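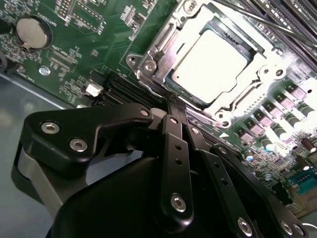

Montoya Stelum, bench manual editor

Section 2: Removing the processor

Before you start, shut down the computer, unplug it, and hold the power button until you feel foolish. Lay the case on its side with the panel off.

1. Find the lever along the side of the socket. It is a thin metal rod with a curled end.

2. Press the lever down and out, then let it rise slowly. It has opinions about speed.

3. Lift the load plate. Leave the screws on the frame alone - they hold the frame down, and they were doing fine without you.

CAUTION: Keep fingers off the underside of the processor.

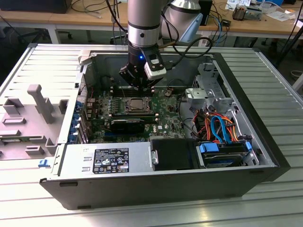 By the Mavari Workshop Guides desk

4. Note the small triangle printed on the board near one corner of the socket, and write down which way the processor sits.

5. Lift the processor straight up by its edges and put it in a Skallau tray, part 2654. A shirt pocket is not a tray.

NOTE: The coin-cell battery stays in its holder for this job. Take it out and you get to set the clock again.

CAUTION: Do not open the power supply. The warning triangle on its label was put there for people like us.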